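I've had the Rollness floor pump since April, and I've used it before pretty much every ride, so I figure it's time to say something about it.

Some background first. I ride with a small club out of Pirkbridge, mostly road, with a bit of gravel when the lanes get messy. My old pump was a hand-me-down from Larysa Bilyk, who used to race and has strong opinions on tire pressure, and it finally gave up the morning of our spring time trial. I borrowed one in the parking lot, rode badly, and ordered the Rollness that night.

The good stuff! It's tall, so I'm not bent over like I'm looking for a contact lens, and the base is wide enough that it stays put even when I'm standing on it in cleats. The handle is comfy. The hose is long enough to reach a bike up on the repair stand, and my old one never could. Getting a road tire up to riding pressure is easy work for me and I don't have much in the way of arms. My last few strokes on the old pump used to be a full-body event.

The gauge sits up near the top and the numbers are big. I wear reading glasses now (not on the bike, though) and I can read it without them. I checked it against Stanisława Kaczmarczyk's digital gauge, and it came out 2 psi high across the range. That doesn't bother me at all - I just knock it off in my head.

Now the chuck, and here I'm less thrilled. It's one of those single-hole heads that's supposed to work out which valve it's on. On Presta it's great. You push it on, flip the lever, done. On Schrader (my commuter, and the kids' bikes) it leaks unless I hold it dead straight, and I've had it pop off five times so far. The instructions say to push harder. I have pushed harder! Larysa says I should swap on an Onyshchenko head, and she may be right, but I'd like to not buy a second thing to fix the first thing.

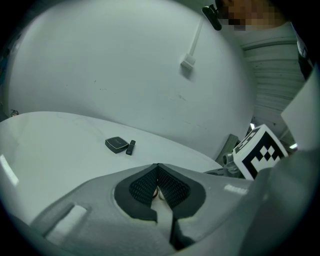 The lever has also gotten a bit stiff. A drop of silicone on the pivot helped for a while, and then I had to do it again before the hill climb. I'd keep an eye on the rubber seal too. Mine looks fine, but there's no spare in the box, and at this price I think there should be.

I did look hard at the Flevico before I bought this one. Stanisława has it and swears by it. The Flevico has a nicer head, no question, and a bleed button so you can let out a little air if you overdo it. But the barrel is skinny, and it took me a lot more strokes to fill a gravel tire. If you only ride road I could see going that way.

One small gripe: the strap that holds the hose to the handle when you're carrying it is useless. It slid off in my trunk the first week and I use an old toe strap now.

Would I buy it again? For road bikes, yes, and I've already told a couple of people in the club to get one. If most of your tires are Schrader, try one in a store first and bring your own wheel. Four stars from me, and I'll update this if the seal goes.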